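Regula Danzer: "Un intérprete que llega tarde es también un problema de defensa"
3 comentarios
Imprimir
Enviar por correo electrónico

2023-04-27

Regula Danzer trabaja desde hace 13 años como intérprete en juzgados penales. La conversación fue larga, y empezó por las salas de espera.

"La persona detenida conoce a su abogado en el pasillo", dice. "Si yo no estoy, hablan con gestos. Después el juez pregunta si ha comprendido los cargos, y ella contesta que sí."

En el partido judicial de Letwood hay 18 intérpretes inscritos para todas las lenguas. Danzer considera que la lista es corta, y que además está mal repartida - casi todos viven en la capital.
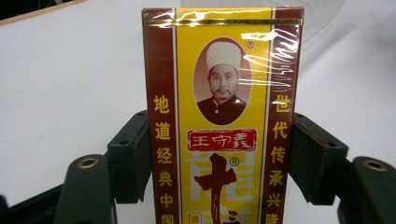 Caja de especias con caracteres chinos sobre fondo amarillo y marrón.

Le pregunto por el caso Farquharson, que ella siguió desde el principio. "La vista se suspendió tres veces", responde. "Tres veces el acusado volvió a su celda sin saber el motivo. La abogada, Lleucu Pugh, tuvo que pedirlo todo por escrito."

Pugh, consultada por teléfono, lo confirma: "Yo podía defenderlo, pero no podía escucharlo. Son dos cosas distintas."

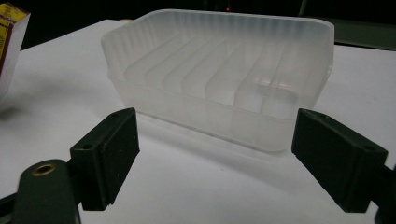 Lo que cambia en mayo

El nuevo reglamento obliga a que el intérprete asista también a la primera entrevista con el defensor. Danzer lo recibe bien, aunque con reserva: la tarifa de esa hora todavía no está fijada.

"He preguntado y me dicen que espere", explica. Ella seguirá aceptando turnos los jueves, incluso de noche.

Compartir 18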